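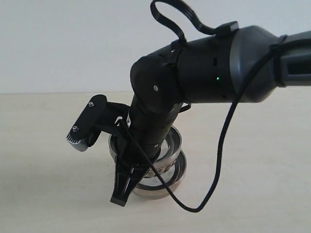
*Fig. 1 - Gripper at the stacked steel bowls, Skutach cell*

## Item 2 - Cable fault, bowl handling

M. Ratanaporn reported a protective stop at cycle 892 of 1,623. The log shows loss of gripper signal on descent. The slack loop below the wrist had snagged on a bowl rim and worked the connector out of its seat. No injury, no damage to the arm.

Shevchuk's routing sheet allows no free loop below the wrist. The meeting agreed the sheet was not followed at the April changeover.
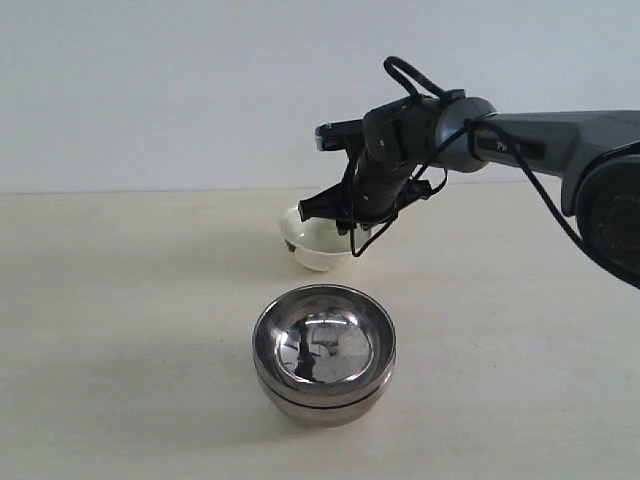 Translucent bowls are held at the rim and tilted during transfer, and clearance to the loop is least at that point. Speed is capped at 92 mm/s until the cable is re-dressed.

**Actions**
- Montri Ratanaporn: re-route and clip cable, replace connector.
- Plakow: supply shorter lead.
- Drorkinwood site: check second cell for same fault.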